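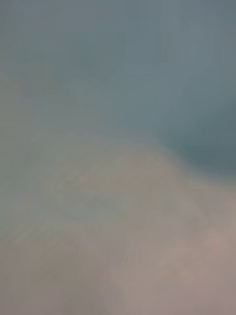
The town of Gukow will repaint the inside of its public library this winter, the first full repainting since the building opened 43 years ago. Work is due to start in January and the library will stay open for most of it. The colors were settled last month after residents looked at test patches and filled in comment cards at the front desk. The main reading room will go from off-white to a muted slate blue, a soft blue-grey with a slight green cast, and the lower part of the walls will be a pale beige. A darker teal was also tried and will be kept for the doors and the ends of the shelves.

Si-eun Byun, the library's director, said the old paint had been patched so often that the walls no longer matched from one window to the next. "We had touch-ups on top of touch-ups," she said. "On a gray afternoon you could pick out every place a poster had ever hung."

The library received almost 60 comment cards. Most people asked for something darker than the current off-white, and several wanted less glare on the reading tables in the late afternoon, when the sun comes in low from the parking lot side. A few asked for no change at all. One card asked for yellow, which the library had in its children's room until the carpet was replaced.

The paint will be a flat, low-odor type supplied by Truvum, which also handled the meeting rooms at the town hall. The contractor, Zou, will do most of the work in the evening after the library closes at 6 p.m. Crews are expected to finish by midnight so that the rooms can be aired out before the morning. Shelves along the outside walls will have to be emptied and moved a section at a time. Books from those shelves will be kept on carts in the hallway, and staff will bring titles to the desk on request.

The reading room will be closed to the public for 3 days while the ceiling is done. During that time the computers will be moved to the meeting room on the ground floor, and newspapers will be in the lobby. Holds can be picked up as usual. The children's room will close for 2 days later in the month, and story hour will move to the community center on Drolum Street. The book drop by the side entrance will not be affected.

Gun-woo Bae, who manages buildings for the town, said the repainting was put off twice while the roof was being repaired. A leak over the periodicals section left stains on the ceiling tiles, and the town did not want to paint below it until the roof had gone through a full season of rain. "It made no sense to do the walls and then have water come down them," Bae said. The stained tiles will be replaced before the painters start.

The walls will also be washed and the cracks around the window frames filled. Bae said some of the plaster near the back stairs is loose and may need more work than planned – his department has set aside extra time for that section. The stairs will stay open on one side throughout. Anyone who has trouble with steps can keep using the elevator near the main desk.

The money comes from the town's regular building maintenance budget, and no library programs are being cut to pay for it. New lamps for the reading tables are not part of the job. Byun said she had asked for them and hopes they can be included in next year's budget, along with blinds for the west windows.

Local artists whose work hangs in the stairwell have been asked to pick it up before the end of the month. Pieces that are not collected will be wrapped and stored in the basement. The stairwell display will return once the paint has cured, and the library will take names for new work at that time. Community notices on the lobby board will stay where they are.

A schedule of room closings will be posted at both entrances and at the checkout desk. Patrons who are sensitive to paint fumes can arrange curbside pickup by calling the desk during open hours. Study room bookings already made for January will be honored, though some groups may be given a different room – staff will call anyone whose booking has to move.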